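Minutes – equipment review, bin picking package
Jan 8, 2022, upstairs meeting room, Bremix

**Present:** Janaína Siqueira (chair), packing floor lead, maintenance, purchasing, controls. Night shift lead joined by phone from item 3.

**Apologies:** warehouse planning

## 1. Last minutes

Accepted with one change. Under "Floor space" the aisle width should be the clear width between the guard posts, and purchasing will correct the file copy.

## 2. Where the review stands

Two offers are left. Handitz is offering a picking package for mixed small goods: gripper, picking software, mounting parts and a year of support, to run on an arm the buyer already has. Vörös is offering a full cell with its own arm, fencing and conveyor. The Vörös offer was put aside in August over the lead time and came back with a shorter one.

Janaína asked that the two not be compared on price alone. The Vörös figure includes installation and the Handitz figure does not. Purchasing has asked Handitz for an installation quote twice and has a verbal answer only.

## 3. Handitz package, trial work

Controls reported on the trial. The arm is a KUKA and the bin is the deep gray type with straight sides, clamped at the rim. Goods are mixed on purpose: boxes, rolls, foil and clear wrap, soft items. The package is being judged on what it does with a mixed bin, as that is what the returns line gets.

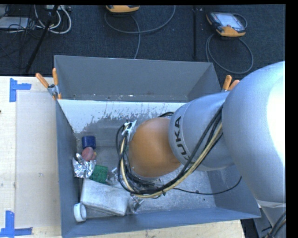 Points raised:

- Corners. Items lying against a wall take the longest, and the software tends to leave them until last. Handitz says there is a setting for this. Controls has not found it in the manual.
- Clear packaging. The package misses it more often than anything else on the list. Handitz offered a second sensor at extra cost – no figure given.
- Cable routing. Maintenance does not like the bundle hanging near the wrist and wants a proper dress pack quoted before any order. Controls agreed the present routing is fine for a trial and no good for three shifts.
- Clamps. Spring clamps will not be accepted on the line. A fixed bin frame is needed in either offer.
- Night shift asked who clears a stopped pick at 3 a.m. Controls said an operator can do it from the pendant after a short course. Night shift would like to see the course outline first.

So far 3,269 picks have been logged. Janaína wants the log to reach 4,000 before anyone quotes a success rate outside this room. Controls will split the log by type of goods, with clear packaging on its own line.

## 4. Vörös cell

Purchasing and maintenance went through the revised drawing. The cell fits, but the door opens toward the pallet lane and would have to be moved to the other side. Vörös has not said if this changes the price. No trial with our own goods has been run, and the group was not willing to go further on the sales demo alone. Purchasing will ask for a trial using a crate of goods we send them.

Maintenance noted that spare parts for the Vörös gripper come from one supplier. The Handitz suction cups are a common size and we already stock them for the Pelix carton machine.

## 5. Support terms

Handitz support is by phone and remote login, weekdays only. Remote login needs sign-off from IT, who were not at the meeting. Night shift said weekdays only is not much use to them. Purchasing will ask for a weekend price.

The software license is per arm and renews yearly. What happens to the stored item list if we stop paying is not covered in the offer – purchasing to get that in writing.

## 6. Decision

No order today. Both offers stay open. The Handitz trial continues with the same goods list so the numbers can be compared.

## 7. Actions

| Action | Who |
|---|---|
| Written installation quote and weekend support price from Handitz | Purchasing |
| Finish the pick log and split it by type of goods | Controls |
| Dress pack quote, fixed bin frame sketch | Maintenance |
| Trial request and door change to Vörös | Purchasing |
| Course outline to night shift | Controls |
| Remote login question to IT | Janaína Siqueira |

Next meeting when the pick log is complete. Janaína will send the date.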